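**Grip hold-over** is a class of fault in robot handling software in which a gripper keeps its closing force after the controller has recorded the object as released. It was first written up under that name by Idalina Sequeira, a test engineer at Hurmont, during simulated trials of the Tandar two-arm kitchen system. The fault is also called *late release* in older Hurmont notes, although some writers keep that term for a slow gripper with no error in its recorded state.

The fault is treated as a safety matter because every later step in the task depends on the recorded state. A planner that believes the hand is empty will allow faster travel, smaller clearances and, in some set-ups, entry of a person into the work area.

## Background

The Tandar system uses two arms mounted side by side at a counter, each with its own gripper controller. A shared planner, Derkach, issues the motion commands and keeps a table of what each hand is holding. Each gripper controller reports finger position and motor current. Derkach doesn't read either value directly. It reads a single status flag, which the controller sets to "open" or "closed".

Before the fault was found, the flag was set to "open" as soon as an open command had been accepted. This saved a short wait at the end of each placing move, and in most runs the fingers had opened by the time the arm began to lift. The design assumed that an accepted command would always be carried out.

Trials were run in the Flalov simulator before any change was allowed on the physical cell. The standard placing task used a piece of fruit and a dinner plate on a marble counter, with other kitchen items left in place as obstacles. Soft, rounded objects were chosen for the task as they give a low and uneven contact force, and the grip controller has to make small corrections throughout the hold.

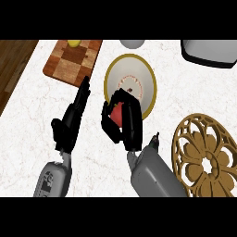 *Placing task in simulation, from overhead. The right gripper holds a red fruit over the gold-rimmed plate; the left gripper is empty.*

## Description of the fault

In a normal placing move, the arm lowers the object to a set height, the planner sends the open command, the fingers part and the arm withdraws. In a hold-over, the open command arrives while the grip controller is still making a force correction. The controller accepts the command and changes the flag, but the correction loop then writes its own target over the new one. The fingers stay closed. As far as the planner is concerned, the object has been left on the plate.

Three outcomes were recorded:

- **Carry-off.** The arm withdraws with the object still in the fingers. This was the most common result.
- **Drag.** The object is partly held and pulls the plate or a nearby item along the counter.
- **Delayed drop.** The correction loop ends by itself during travel, and the fingers open away from the plate.

Delayed drop is rated the most serious of the three. The drop point can't be predicted from the planned path, and the object may be moving at full travel speed when it is let go. A tomato does little harm in this case, but the same controller is used for knives and glassware.

A second effect appears when both arms are in use. Derkach gives a loaded arm right of way over an empty one and adds a clearance margin for whatever it is carrying. An arm in hold-over is listed as empty, so the margin is dropped. In one Flalov run the other arm passed close enough to strike the fruit, and the contact was logged as a collision with an unknown object.

## Detection

The fault was hard to find in ordinary logs. The command, the reply and the flag all agreed with one another, and the run was marked as a success unless the object was checked separately. Sequeira compared the flag with the simulated finger angle across 674 placing moves and found a mismatch in 107 of them. Most of the mismatches cleared before the arm had started to lift and had no visible effect on the task, and had been passed as good runs.

Timing was the deciding factor. The correction loop could hold its target for up to 600 milliseconds after the open command, while the planner began its withdrawal much sooner. Lowering the arm speed made the fault rarer but didn't remove it. Raising the grip force made it worse – a firmer grip on a soft object leads to more corrections.

An early theory blamed the contact model in the simulator, which was known to treat soft objects as slightly springy. This was set aside after the same mismatch appeared on a bench gripper with no arm attached.

## Correction

Hurmont changed the controller in version 2 of the gripper firmware. The main changes were as follows:

1. An open command now cancels any force correction in progress.
2. The flag has a third value, "opening", which is held until the finger position confirms release.
3. Derkach treats "opening" as loaded for both speed and clearance.
4. If release isn't confirmed within the time limit, the arm stops in place and both arms are held until an operator resets the cell.

The fourth change drew complaints from users of the physical cell, where worn finger pads sometimes gave a false stop. A later update let the position limit be set for each gripper. The stop itself can't be turned off.

Withdrawal is now slower by the length of the confirmation wait. For tasks with many short placing moves the loss is noticeable, and some sites have asked for the old behaviour in cells that are fully fenced. The request was refused on the grounds that a fence doesn't protect the second arm.

## Related faults

Hold-over should not be confused with *sticking*, in which the fingers open correctly but the object clings to a pad. In sticking, finger position gives a true reading and the firmware check passes. It is usually caught with a camera or by weighing the arm at the wrist after release. *False grasp* is the reverse case: the flag reads "closed" and the fingers have closed on nothing. Derkach handles false grasp with a minimum finger width, set for each object before the task is started.

## See also

- Release confirmation
- Two-arm clearance planning
- Protective stop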